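**Plono card-swap cell – anyone running one for real?**

**tallowbench** – 20 May 2025

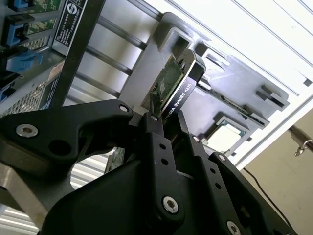 *Wrist camera view, Quadro K620 in the fingers.*

We do server refurb, mostly pulling and refitting low-profile cards, and Sastex is pushing us hard to take a Plono cell on a 2-year lease. Their pitch is one operator watching three cells. I sat through the demo and came away with more questions than I went in with. Has anyone here had one past the trial period?

---

**ringmain_ed**

We had one on trial in December. The gripper is the good part. Big chunky plates, plain hex bolts, you could rebuild it with a set of keys. The software is where the money goes and it's where we got stuck. Every new chassis needs a teaching session, and Sastex bills for those after the first few.

Ask what counts as a "new chassis." For us a different latch color on the same model did.

---

**mossgrade**

> a different latch color on the same model did

That was fixed in the spring update. We run two cells at our Zemcombe site and I haven't paid for a teach since. I think people are too hard on this thing. Ours did 207 cards in a shift last month with 11 faults, and most of those were cards it refused to pick up, so no damage done.

---

**tallowbench**

Were those 207 all the same card, though? That's what I couldn't get out of the sales guy. Our trays are a mess. A K620 is easy enough to hold, it's got a nice long bracket with the name printed right down it. Half of what we see has bent brackets or a heat sink hanging over the edge.

---

**mossgrade**

Two models. So yes, fairly tidy stock. I'd still take it over a temp.

---

**Uwe Rathjen**

I fitted cells like this for a few years (not for Plono, and I don't sell anything now). Two models in one shift is a demo with a longer clock. Before signing I would want:

- your own trays, unsorted, for a full shift
- the fault count written down by your people, not theirs
- a price for replacement fingers, in writing
- insertion force logged per card, with the raw file handed over

The last one matters most. A card that seats at a slight angle can pass a power-on check and come back from the customer later.

---

**ringmain_ed**

Seconded on the fingers. We were quoted $127 a pair and they were vague about how long a pair lasts.

---

**mossgrade**

Ours are still the originals – but fair, I never asked for the force logs. I'll see if I can get them.

---

**quietrelay**

Did you look at Wiriya at all? Slower arm, but you own it outright.

---

**tallowbench**

Only the brochure. Told Sastex I want a shift on our own trays before we talk lease terms again. They're "checking availability."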